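**Nevham releases results on wrist-view policy training in simulated kitchens**

Nevham, the manipulation research company, has published the results of a study on how a single-arm policy should weigh its two camera inputs when handling small, upright household objects. The work was carried out entirely in Mirus, the company's simulation environment, using kitchen layouts supplied by Monberg.

The study compares 3 training schedules. In the first, the policy receives the fixed room view and the wrist view at equal resolution throughout. In the second, the wrist view is withheld until the gripper comes within a set distance of the target. In the third, named Lodhi, the weighting between the two views is learned as a function of gripper height above the work surface.

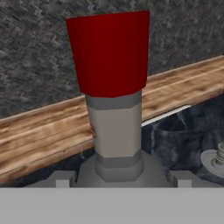 Each schedule was trained on the same 1,054 demonstrations and evaluated over 200 episodes in layouts absent from the training set. An episode was scored as a success only if the target was lifted, moved and set down upright, with no other object on the counter displaced. The Lodhi schedule completed more episodes than either alternative. Its advantage was largest on narrow objects and close to nil on wide, low ones such as bowls and plates.

Failures were sorted by hand into 7 categories. The most frequent under the equal-resolution schedule was a late sideways correction, in which the fingers close slightly off-centre and tip the object on contact. The delayed schedule reduced these errors but introduced another: a pause at the point where the wrist view is switched on — in some episodes long enough to exceed the time limit.
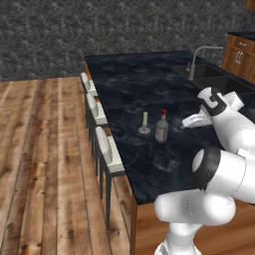 Target selection was tested separately. The policy is given a short written instruction and must approach the correct object where a second one stands close by. Pairs were chosen to differ in outline but to share a similar footprint, as with the red-capped bottle and the candle in its clear glass holder on the island counter. Transparent parts remain a source of error under all schedules, and the paper reports these pairs in a table of their own.

The results do not cover physical hardware. Contact and friction settings in Mirus were held constant across all runs, and the effect of varying them has not been measured. A follow-up study on transfer to a real arm is due to begin in January.

The paper, the evaluation layouts and the training configuration files are available from Nevham on request. The demonstration set will be released separately, once Monberg has completed its review of the kitchen models.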